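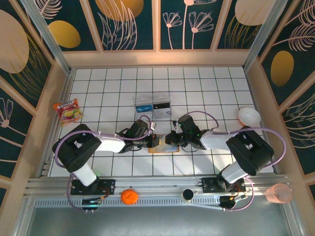

Which occasional paper should I read first if I've never read any philosophy of language?

Start with the Claveden Society's nr. 4, the one on metaphor. It's short, 30 pages or so, and it doesn't assume you've read anybody.

posted by marginalia84
That's the stock answer on this board and I want to argue with it a bit. I read nr. 4 back in March and got completely lost in the second half – the author drops the metaphor stuff and starts a fight over translation that you can't follow unless you own the earlier papers. Which I didn't!

posted by Cha
Huh, I loved the second half. The translation fight is the whole point. If a metaphor survives being moved into another language, what was it made of in the first place? I read it on the bus to Meston and missed my stop.

posted by marginalia84
Sure, but you'd already read the lectures, right? I was coming in cold.

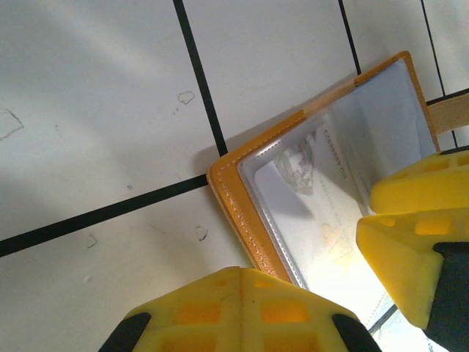
Anyway, what finally got me through was the Jimedley reader. It's 180 pages, but the chapters are tiny and there's a glossary, so I could look up "reference" every five minutes (I did, a lot). Then I went back to nr. 4 and it made much more sense.

posted by old_footnote
Can't agree on the Jimedley. The glossary flattens everything. It gives "symbol" and "sign" the same entry, and you'll spend a year unlearning that.

posted by Cha
OK, that entry is bad, I'll give you that one.

posted by marginalia84
I still say a flat glossary beats giving up on page 12. Does anyone know if the Meston library has the earlier papers? Their catalog only shows nr. 4.

posted by old_footnote
They're bound together under the society's name, so try searching for Claveden.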